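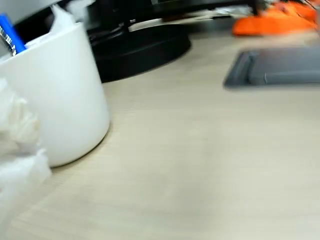 Stornham Allotments > Meetings > Minutes

Notes from the plot holders' meeting, August 14, 2025

Hi all, I said I'd type these up and I have, so please forgive the spelling (and shout if I've put words in your mouth!). Remzi Akgül ran the meeting, and I took notes and ate more than my share of the plum cake.

Water
We got the June bill at last and it's $281, which made a few people whistle. Remzi thinks the tap by the lower gate has been dripping for weeks. Zeeshan Farooqui offered to change the washer, and if that doesn't fix it we'll call Proris and get a price. Agreed with no fuss at all.

Hoses
This one went on a bit. I like leaving mine on while I weed, I admit it, but the folks at the top end get a trickle when three of us do that. We settled on 15 minutes per plot when anyone else is waiting. Outside of that, carry on as you were.

The path
Jamell quoted nearly $3000 for gravel from the gate to the compost bays. Big gasp! Zeeshan would be happy with wood chips, and so would I, but Remzi worries about wheelchairs and barrows getting stuck. He's going to ask for a second quote for gravel on the steep part only. No vote taken.

Empty plots
We have 2 free, the shady one behind the shed and the long one with all the bindweed. The waiting list gets first pick. I asked if we could split the long one in half and people seemed to like that, so Remzi will offer it both ways.

Harvest supper
Same spot as last year, under the walnut tree. Phí are lending us their folding tables again (thank you!!) and I'm doing the sign-up sheet for food. Please, somebody bring something that isn't zucchini.

Any other business
Compost bay three is full, so use bay one. Found by the shed: a left-hand glove, green, pretty new. I've got it at my house.

Related:
Notes from the June meeting
How the waiting list works
Seed swap: what's left over
Compost bays, what goes where

Last updated by the notes person, one typo fixed under Water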